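Home | Stories | Archive | About

The Lelelov Build

The planner timed out again at 2 in the morning. Yara Darwish read the log with her coat on. The left hand had its grasp, the right hand had its grasp, and the solver could not find a path that kept both. It had tried 450 samples and quit.

"Raise the limit," Khalil said from the other desk.

"I raised it in February."

She opened the constraint file instead. Somebody had set the cloth stiffness to 100, a number left over from the cardboard jobs. A mesh bag did not behave like cardboard. She changed the value, rebuilt, and sent the new plan to the arms.

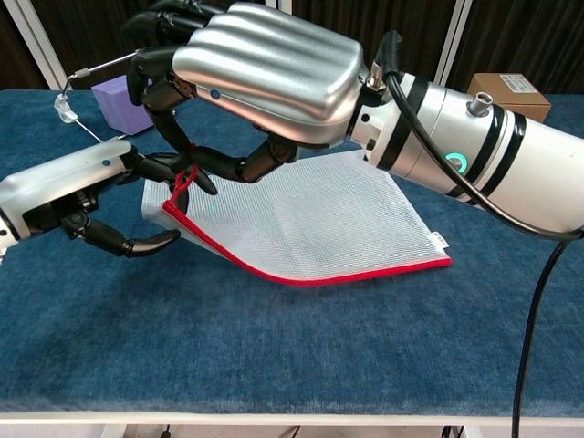

Khalil thought she should have left the stiffness alone and fixed the cost function, and he told her so before the fingers had stopped moving. Soft things would always break a planner that expected them to hold a shape.

"Write it up, then," Yara said.

He wrote it up. It became ticket 119. She put her name under his and went to look for the bus timetable.

Last updated: February

More stories
Night Shift at Urnside
Karaki Loses a Frame
The Ellari Handover
Walid's Second Calibration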